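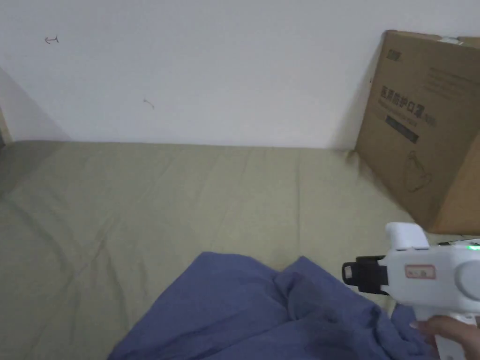

Head view, right-hand unit, blue cloth on green sheet.

Handheld gripper check - soft goods on a bed
Station: Palside bedroom
Units compared: Wimeo curved finger, Kastport flat pad

1. Body and handle free of cracks. OK, both.
2. Status light green before start. OK.
3. Finger mount screws tight. Kastport: one screw took a quarter turn. Rechecked, OK.
4. Trigger returns fully when released. Wimeo OK. Kastport slow, see comments.
5. Nothing hard or sharp under the cloth. OK.
6. Recording time matches on both cameras. Off by 190 ms on the first try. Restarted, OK.
7. Battery above half. OK, both.
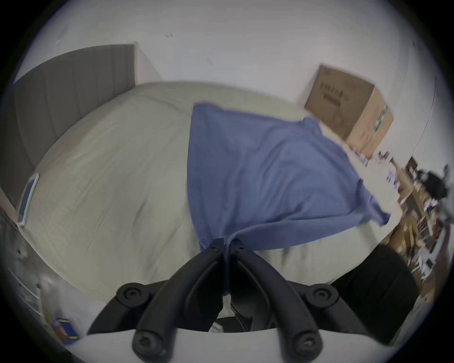 Finger closure is the main difference between the two units. The Wimeo set held a single layer in all 4 test pulls, and the Kastport pads let go twice. For grading, use the wrist view and look at where the tips meet: with the long black fingers, the blue cloth should run down into the grip in folds, as it does on the bed here. If the tips are hidden, mark the pull "not graded" - do not guess from the head view.

Comments
Kastport trigger spring to be replaced before Sunday. Part is on order from Kılıçarslan, shelf number 1157. Do not oil the old one.
Item 5 applies again after every change of bedding.

Result: Wimeo passed. Kastport held for repair.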